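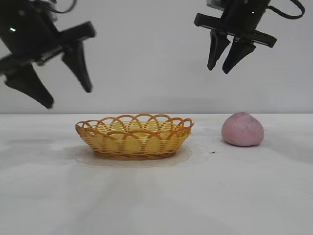
1/ Right, op shop season is officially on and I have Thoughts. Did the whole Dasley strip on Tuesday arvo with 20 bucks in my pocket and a very full water bottle.

2/ First stop was the big one next to the servo. Prices have gone bonkers!! They wanted $25 for a doona cover with a busted zip. I love a charity but come on.

3/ The little shop up the hill is still the go. Cardies on the rack by the door, books out the back, and the jigsaws are a gamble (100 pieces on the box, who knows what's in the bag, I bought one anyway).

4/ Best find of the day: a grey wool jumper, no moth holes, $6. I checked the elbows and under the arms and then checked them again at the register like a weirdo.

5/ If you're washing old wool, cold water and a tiny squirt of shampoo. Roll it in a towel, squash the water out, dry it flat in the shade. Do NOT peg it by the shoulders, I have done this and ended up with a jumper that had its own little horns.

6/ Someone asked about parking. Free behind the Bellari bakery, but it fills up by lunch and the sun comes straight in the windscreen. Get a finger bun while you're there, pink icing obviously.

7/ Doing Briltent next, which I've heard is good for crockery. I'm after soup bowls, ideally ones that fit in the dishwasher without a fight. If you know a shop out that way with decent opening hours please yell out!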